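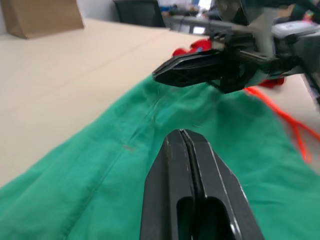 Bindstead clothing exchange adds folding tables ahead of school year

BINDSTEAD – The town's clothing exchange will take in children's summer wear and gym clothes through the end of August, and has moved its sorting and folding work to a larger room on the ground floor of the old Wimero building.

The exchange gives families used clothing in good condition at no charge. It handed out 1,000 bags last school year, the most since it opened 6 years ago, and expects to need more this fall after two neighboring towns closed similar programs.

The move was made mainly for space. In the old room, clothes were sorted on a counter that also held the sign-in sheet and the tape dispensers, and finished stacks had to be carried down a hallway to the shelves. The new room has tables that can be pushed together in pairs, so that a full load can be spread out, checked and folded without being moved to a second spot.
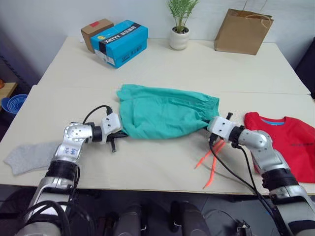 Every item goes through the same steps. It is laid out flat, looked over on both sides, and checked for stains, pulled seams and missing buttons. Items that pass are folded and put in a stack by size. Items with small faults go to a mending bin. Anything that cannot be mended is sent for rag recycling.

Shorts and other pieces with elastic waists take the longest, according to a notice the exchange sent to donors this month. The waistband pulls the fabric into gathers and the piece will not lie flat unless it is smoothed from the waist down. Drawstrings add to the work. The notice asks donors to leave drawstrings in place but to untie any knots, and to tie a replacement cord to the garment if the old one has come out.

Socks are accepted only in pairs. The exchange received enough single socks last year to fill 2 large bins, and it no longer has room to keep them in the hope of a match. 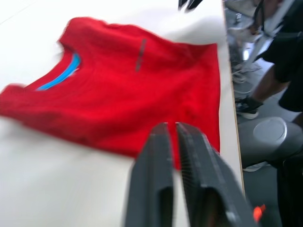 T-shirts remain the most requested item, and the exchange has dropped its earlier rule that they be plain. Under the old rule, shirts with printing of any kind were set aside for adults or recycled, even when they were close to new. A red short-sleeved shirt with a sky-blue collar trim and a small dark print near the shoulder or upper chest now counts as acceptable for the school-age shelves. Large slogans and advertising are still turned away. Shirts are folded with the sleeves in and the neckline facing up, so that the size can be read without opening the stack.

Part of the cost of the move was covered by Clastico, a storage supplier that provided 54 lidded bins at a reduced price. The bins will be used for out-of-season clothing, which until now was kept in cardboard boxes. Yazıcı, the dry cleaner on the same block, will continue to lend the exchange hanging rails during busy weeks.

Donations should be washed, dried and placed in a closed bag. Bags may be left at the side entrance from 9 a.m. to noon. Bags left outside after hours will not be accepted in wet weather. Winter coats, boots and bedding should be held until October, when the exchange switches to its cold-weather stock.

Families who want to pick up clothing do not need an appointment but should bring a list of the sizes they need. Pickup is at the front desk from 2 p.m. to 6 p.m.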